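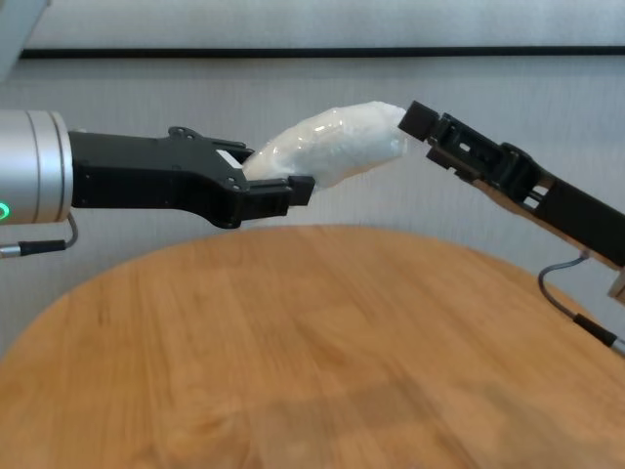

Who can apply for the Akley storefront grant?

Any business with 70 or fewer employees that rents or owns a ground-floor space inside the Akley district. Home-based businesses can apply once they have a signed lease.

How much can I ask for?

Grants cover up to 44 percent of approved costs. You pay the contractor first and send us the paid invoices - we mail a check after the final inspection.

What counts as an approved cost?

Signs, awnings, exterior paint, windows, doors, ramps and outdoor lighting. Inventory, payroll and back rent do not count. Interior work is covered only if it is needed for wheelchair access.

Is there a fee?

There is no fee to apply. If your project needs a building permit, the city charges its usual rate and the grant does not pay for it.

My building is on the Trernwood side of the river. Am I in the district?

The district stops at the river. Trernwood businesses should ask their own township office about the facade loan, which has different rules and a separate form.

My building is old. Are there extra steps?

Buildings on the local landmark list, such as the 1829 mill block, need a design review before any work starts. Allow an extra month for this. Work done before the review cannot be paid back.

Can I apply if I got a grant before?

Yes, if the earlier project is closed and it was at a different address.

When is the deadline?

Applications are taken through the end of August. Late forms are held for the next round.

Where do I send the form?

Drop it off at the Prukthorpe business office, Suite 400, or use the mail slot after 5 p.m. Please include two written bids and a copy of your lease or deed.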